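로봇 손 잡고 일 가르쳐 주실 분 구해요!

안녕하세요, Clarileo에서 원격조작 데이터 쪽을 맡고 있는 Diễm Âu예요. 작년에 와주셨던 분들이 또 안 하냐고 자꾸 물어보셔서 (감사합니다 ㅠㅠ) 5월에 한 번 더 엽니다. 이번 프로젝트 이름은 Pululon이고요, 주제는 천이에요. 집고, 옮기고, 펴고, 접고... 하루 종일 천만 만집니다 ㅎㅎ

하는 일은 이래요. 조종기를 양손으로 잡고 손목 카메라 화면을 보면서 그리퍼를 움직여 주시면 돼요. 가끔은 조종기 대신 팔을 직접 붙잡고 동작을 보여주는 날도 있어요. 한 동작이 끝나면 천을 다시 던져 놓고 처음부터 또! 한 사람당 시연 200회가 목표인데, 작년에 Diễm Từ 님은 혼자 447회를 하고 가셨어요. 그렇게까지는 안 하셔도 됩니다 진짜로요.

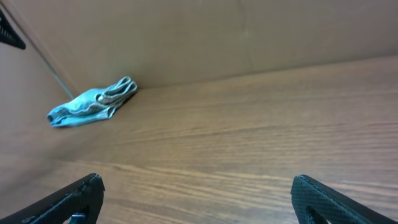

손목 카메라로 본 작업대. 구석의 하늘색 천까지 그리퍼를 데려가는 것부터 시작!

처음엔 거리 감각이 영 안 잡혀요. 저도 첫날엔 천은 못 집고 테이블만 콕콕 찍다가 집에 갔거든요. 그래도 연습 시간을 넉넉히 드리고 옆에 제가 계속 붙어 있으니까 경험 없어도 괜찮아요. 게임 잘하시는 분보다 오히려 느긋하신 분이 잘하시더라고요. 급하게 확 움직인 시연은 나중에 학습시킬 때 골치가 아파서, 천천히 해주시는 게 제일 고마워요.

모집 조건
만 18세 이상, 양손으로 조종기를 잡을 수 있는 분
5월 중 최소 2일 참여 가능한 분 (연속으로 안 오셔도 돼요)
화면을 오래 보면 멀미가 심한 분은 미리 말씀해 주세요. 쉬는 시간을 더 넣어 드릴게요.

장소는 Setiawan 빌딩 245호 작업실이에요. 엘리베이터에서 내려서 왼쪽으로 쭉 오시면 됩니다. 사례비는 하루 단위로 당일에 드리고 점심도 같이 먹어요. 녹화되는 건 카메라 화면이랑 로봇 관절값뿐이고 참가자 얼굴이나 목소리는 남기지 않습니다.

신청은 이 글 아래 신청 버튼으로 이름, 연락처, 가능한 날짜만 적어 주세요. 왼손잡이시면 그것도 꼭 써주세요! 왼손잡이 시연이 너무 모자라요.

2020년 3월 22일
Clarileo, Diễm Âu 드림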